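Pludadar Forums > Hand-held grippers > Care and repair

Thread: Right gripper lets go of socks when I pull

KMfinanga wrote:
Running a pair of hand-held grippers at a fold table at Emthorpe. Left one is fine. Right one picks up a sock no problem, but the second I pull to flatten it, the fabric creeps out of the jaws. Started after 2206 cycles by my log. I wiped the pads and power cycled everything, no change. Is this a motor thing or a pad thing? I'd hate to open the housing if I don't have to.

Mollel_K wrote:
Pads. It's always the pads. Swap them and move on with your day.

tatu.n wrote:
It is not always the pads, Kheri! We had the same creep at Dirkbridge and went through two sets before somebody looked at the cable. It was tugging the jaw off line every time the wrist turned. Does yours hang free or is it clipped to something?

KMfinanga wrote:
Hangs free, both sides. The right one goes down over the edge of the table. Never thought about it, to be fair.

Mollel_K wrote:
If the cable was pulling hard enough to do that he'd feel it in his hand. Try the left pads on the right gripper and see if the problem moves over. Five minutes, costs nothing.

mutua_o wrote:
Agree with Kheri on the swap, but do it in the right order or you won't learn anything. Here's what I do on ours:

1. Power off and open the jaws by hand. If one side feels gritty, stop and clean the slide first. Lint gets in there like you wouldn't believe.

2. Swap the pads left to right. Snug the screws, don't crank them — the threads in the fingertip are soft and I've stripped one already.

3. Close on a strip of paper and look at where it's pinched. You want the whole pad touching, and if only the tip bites, the finger is bent or seated crooked.

4. Power up, re-zero the jaws, then do a slow stretch on a plain sock, both ends held, close to the table. Hold it and watch the fabric right at the jaw. 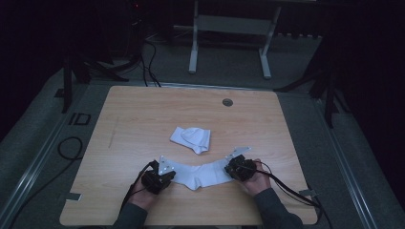 5. Do it again with your wrists turned the way you'd hold them on a real fold. If it only slips now, go look at Tatu's cable idea.

Don't touch the plates on top while you're in there. Bump one and you'll be redoing your alignment too.

Mwana_L wrote:
Nice list, though I'd put step 5 before step 2. Checking the cable doesn't need a screwdriver. Also, which socks, Kiprono? Thin dress socks slip on ours at the stock force setting and we run 49 for those.

tatu.n wrote:
THANK you, cable first :)

Mollel_K wrote:
Cranking up the force just eats the pads faster. That's how you end up buying a set every month.

Mwana_L wrote:
Ours have been on since April, so no, it doesn't.

KMfinanga wrote:
OK, did the whole thing over lunch. Slide was clean. Swapped the pads and the slip stayed on the right, so sorry Kheri. Paper test only pinched at the tip. Took the finger off and there was a bit of lint packed behind it, so it was sitting crooked. Cleaned it, put it back, re-zeroed, and I've done 9 long pulls without losing one. Haven't tried the thin socks yet.

mutua_o wrote:
Good find. Check the left one while you've got the tools out.

Mollel_K wrote:
Still would've changed the pads.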